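Workshop tips I brought home from the Prandon open day

Every June the robot lab at Prandon opens its doors for an afternoon, and this year I went along with my neighbor Gitau Muriithi. I expected to gawk at the arms for an hour and leave. I came home with a page of notes for my own garage!

Kibet Tanui ran the demonstration, and he was very patient with my questions (I had plenty). A few things I've already put to use:

Clamp it before you start. Kibet checks every clamp on the table before he powers anything up. I used to hold small pieces down with my free hand - not anymore.

Tape the floor. A bright strip marks where visitors stop and work starts. I put one down around my table saw and the kids got the idea right away.

Label both ends of a cord. Masking tape and a marker will do it. I spent one evening on mine and found 3 chargers for things I no longer own.

Look at your fingertips. Kibet goes over the gripper tips for wear the way I ought to look over my plier jaws. Mine date from 1973 and were my dad's, so they got a good cleaning and a drop of oil.

Practice the dull part. One pick-up routine had been run around 200 times before we saw it, he told us. I tried ten practice cuts on scrap before my last shelf and it came out so much straighter.

The Zarnthorpe lab has its open day later in the summer, and Gitau wants to go to that one too. Bring a notebook and comfortable shoes - there's a lot of standing.
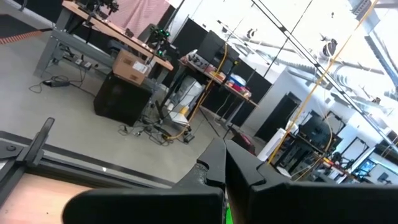 Looking past the gripper fingers to the benches at Prandon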